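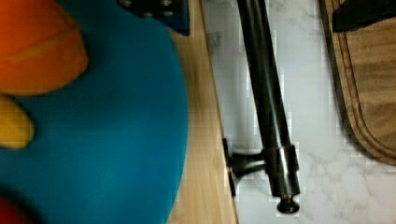

Wrist view, plush toy close to the lens, black rod on the worktop behind.

Ticket 49: wrist camera blurs held item, grip width drifts
Project: Darnullow gripper comparison
Opened by: Ragnvald Bakke
Opened: 2 November 2024
Status: open, waiting on parts
Priority: normal

Problem
With the Gramomer gripper fitted, soft items come out blurred in the wrist view when they are close in. The attached still is typical. The rod on the marble-patterned surface is sharp enough to see the bright bands on its collar, but the teal plush fills most of the left side and has no usable edge. The grasp check then reports "no object" or gives a width that changes from one reading to the next.

The same jobs on the Kong gripper do not show the fault. The Kong mount holds the camera further back, so the two have not been compared on equal terms until now.

Set-up
Arm: the Flallbridge bench arm, same one for both grippers
Controller: release 3, default speed
Camera: same unit moved across each time, focus locked
Lights: ceiling lights only

Log

Entry 1, Bakke
Restarted controller and camera. No change. Cleaned the lens with a dry cloth. No change.

Entry 2, Bakke
Swapped the camera cable for the one from the Kong kit. Picture the same, fault the same. Cable ruled out.

Entry 3, Bakke
Ran 11 picks of the plush with each gripper. Kong: all 11 passed the grasp check. Gramomer: 2 passed, the rest came back as "no object" although the toy was in the fingers each time. Hard items were fine on both.

Entry 4, support desk
The lens is focused for the worktop. On the Gramomer mount a bulky item sits inside the near limit. Please try the focus ring a quarter turn towards near and lock it again. Send a still with the plush in the same place.

Entry 5, Bakke
Done. The plush is better but thin items on the worktop are now soft, and the pick planner missed the rod twice. Put the ring back where it was. I do not want a setting that helps one half of the test and spoils the other.

Entry 6, support desk
Understood. Two options. Either fit the longer camera bracket, which moves the lens back and needs a fresh hand-eye calibration, or switch the grasp check to finger position only and leave the camera for planning.

Entry 7, Bakke
Tried finger position only. Works for the plush as long as the squeeze limit is set low. At the normal limit the fingers close too far on soft things and the check fails again. Keeping the low limit for now and marking those runs in the results sheet.

Still to do
Longer bracket ordered for the Gramomer mount.
Recalibrate once fitted, then repeat the plush picks on both grippers.
July results for soft items to be left out of the comparison until the repeat is done.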